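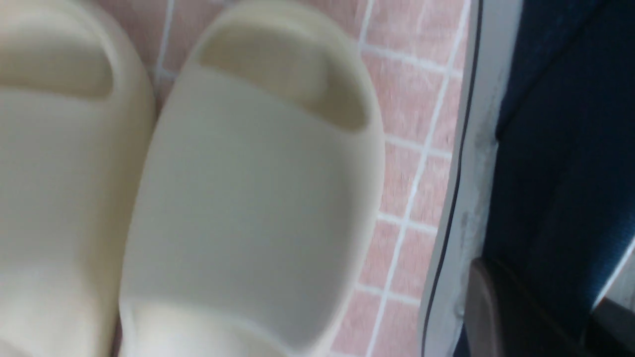
履物をそろえる課題を学生の研究会で扱う場合、最初に決めておくべきことは何か。

どの状態を「そろった」と認めるかという判定の基準である。基準が定まらないまま動作の収録を始めると、収録を担当する学生ごとに終わりの姿勢が異なり、後から学習に用いることが難しくなる。

本稿は、私が指導補助を務めているクリアンステッド工科学院(Clirnstead)の学生ロボット研究会について、今学期の活動を個人の立場で記録するものである。学院の公式な報告は別途提出されるため、数値や見解に相違がある場合はそちらを優先していただきたい。

研究会では、9月から「玄関整頓課題」に取り組んでいる。卓上型のアームに手先カメラを取り付け、床に置かれた履物を所定の向きに並べるという課題である。アームには学生がタシア(Tasia)という名を付けており、以下でもその呼称を用いる。課題の原案はノエリア・オルメド(Noelia Olmedo)さんが前年度の末に提出した企画書にあり、そこでは洗濯物の仕分けと並ぶ候補の一つとして挙げられていた。洗濯物については布の扱いが初年度の学生には難しいとの意見が多く、協議の結果、履物が選ばれた。

対象物の選定にはかなりの時間を費やした。当初は革靴、運動靴、サンダルを混在させる計画であったが、靴紐の扱いをめぐって議論がまとまらず、まずは一体成形のスライドサンダルに限ることとした。紐も留め具もなく、多少強くつかんでも元の形に戻るため、失敗を重ねる段階の教材として適している。一方で、色の淡い発泡素材の製品は、手先カメラを近づけると甲の部分がほとんど平坦な面として写る。クリーム色のものでは特にその傾向が強く、輪郭の手がかりとなるのは足を入れる開口部の陰影と、床のタイルとの境目である。アームの移動中に得られた画像では輪郭がにじむことも多く、この点は収録開始の直後から課題として認識されていた。

床面にはピンク色の小さな正方形タイルを用いている。目地が白く格子状に通っているため、向きのずれを人の目で確かめるには都合がよい。ただし、ポンティップ・チャルーンスック(Pornthip Chareonsuk)さんからは、学習の結果が目地の線に依存するおそれがあるとの指摘があった。目地に沿って並べることを覚えただけの動作は、無地の床では役に立たない。もっともな指摘であり、来月以降は無地の敷物の上でも収録を行うことが会合で了承されている。敷物の色については決まっていない。

収録の手順は次のとおり定めた。

一、担当者は開始前に手先カメラのレンズを拭き、固定ねじの緩みを確認する。
二、履物の初期配置は、別の学生が配置表に従って行う。操作する本人は配置に関与しない。
三、操作は遠隔操作器で行い、途中で手を添えて修正しない。
四、終了後、操作者以外の者が判定を行い、記録簿に記入する。
五、失敗した試行も削除せず、失敗の種別を付して保存する。

五番目の項目については、ダリウス・ザムフィル(Darius Zamfir)さんの強い主張によって加えられた経緯がある。同君は入会当初、成功した試行のみを残す方式で別の小規模な課題を進め、後に失敗の傾向を調べようとして資料が残っていないことに気付いたという。当時の反省文が研究会の共有フォルダに今も置かれており、新入会員はこれを読むことになっている。文章としてもよく書けているので、在籍中の学生には改めて一読を勧めたい。

判定の基準は、議論を経て3回改訂された。初版は「つま先が同じ方向を向き、左右が接していること」であったが、接触を求めると、操作者が片方をもう片方に押し付けて終えるようになり、最後の一押しで両方の向きがずれる試行が続いた。第二版では左右の間隔に下限を設けた。ところが今度は、間隔を測るために定規を当てる際、判定者が履物に触れてしまう事例が生じた。現行の版では、間隔は目視で確認し、向きについてのみ床の目地を参照して測ることとしている。細い隙間が残っていれば、接触の有無は問わない。改訂のたびに過去の試行を判定し直す必要があり、この作業はブッパー・ニルスワン(Buppha Nilsuwan)さんが一手に引き受けた。負担が一人に偏ったことは運営上の反省点であり、次回の改訂があれば当番制とする予定である。

11月10日現在と書くべきところであるが、集計の締めが前後したため、正確には2021年11月10日の朝に集計した値として、保存済みの試行は3864件である。このうちには、配置表の記入漏れにより使用できないものも含まれる。記入漏れは100件を超えており、決して少なくない。原因の多くは、配置を担当した学生が表を持たずに作業場所へ入り、後で記入するつもりで忘れたことにある。現在は配置表を作業台の脇に紐で結び付けてある。単純な措置ながら、その後の漏れは目に見えて減った。

学習した動作の出来については、まだ評価を述べる段階にない。手元の試験では、左右がすでにおおむね同じ向きにある配置からは比較的安定して課題を終えるが、片方が裏返っている配置では、タシアは履物の縁をつかみかけては放す動作を繰り返すことが多い。裏返しの配置は収録数そのものが少なく、操作する学生にとっても難しいため、避けられてきた事情がある。配置表の側で裏返しの割合を引き上げる案がチャルーンスックさんから出ており、私はこれに賛成である。

つかむ位置についても意見が分かれている。オルメドさんは甲の開口部の縁をつかむ方法を、ザムフィルさんはかかと側の縁をつかむ方法を標準とするよう提案している。前者はカメラから縁を見つけやすく、後者は持ち上げた際に向きが安定する。双方の方法で収録した試行が混在しているため、当面は記録簿に把持位置の欄を追加し、区別できるようにした。どちらか一方に統一するかどうかは、次の会合で諮ることになっている。個人としては、混在のまま学習させた場合の結果も一度は見ておきたいと考えている。

対外的な予定についても記しておく。年度末には、プレルトホルム(Pleltholm)で開かれる学生交流会への参加を申請している。交流会では履物を用いた共通課題が設けられ、各校が2分の持ち時間で整頓を行う。床材と照明は主催側が用意するもので、事前には公開されない。無地の敷物での収録を急ぐ理由はここにもある。主催側の窓口を務めるジョゼ・カリエ(Josée Carrier)さんには、電源の仕様と机の高さについて照会を行い、丁寧な回答を頂戴した。机の高さは本会の作業台より低く、アームの取り付け台に調整が必要となる見込みである。

また、チュエンスック校(Chuensuk)の研究会から、収録済みの試行を相互に利用したいとの申し出を受けている。先方は布製の室内履きを主に扱っており、本会にない種類の資料である。共有に際しては、記録簿の書式をそろえること、画像に人物が写り込んだ試行を除くことの双方について合意が必要であり、現在、学生同士で文案を調整している。私の役割は誤字の確認程度にとどめている。

指導補助の立場から一点付け加える。今学期の会合では、操作の巧拙よりも記録の付け方に多くの時間が割かれた。ロボットを動かしたくて入会した学生には退屈な時間もあったと推察する。実際、会合の途中で作業台の方へ移ってしまう者も見受けられた。注意はしたが、強くは言わなかった。操作に慣れた者がいなければ収録は進まず、記録簿を整える者がいなければ収録した試行は使えないので、当面は両方の仕事を全員が経験できるよう当番表を組み直している。新しい当番表は部室の扉に掲示済みである。

備品に関する連絡を末尾に記す。手先カメラの予備ケーブルが戻っていない。借り出した者は速やかに所定の棚へ返却すること。収録に用いる履物は私用に供さないこと。使用後は底面を乾いた布で拭き、左右をそろえて箱に収めること。判定基準の現行版は共有フォルダの先頭に置いてあるので、旧版を印刷して手元に残している者は差し替えをお願いする。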